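Scoring a reaction time task by hand

If you've just run your first Stroop task, well done! The scoring is my favourite part, and all you need is a spreadsheet. Put each person on their own sheet, one row per trial, and mark every trial as matching or clashing.

Take out the wrong answers first, then any time under 172 ms (far too quick to be a real response to the word).

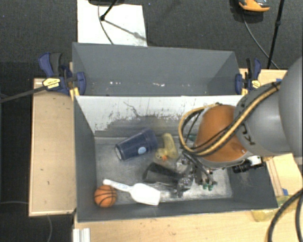
Next, work out the median for each of the two trial types and subtract matching from clashing. Do keep the milliseconds whole! A single slow trial of 1771 ms will hardly shift a median, so you can leave it in.

With 50 trials of each type you'll have a lovely steady score to compare with your mood questionnaire.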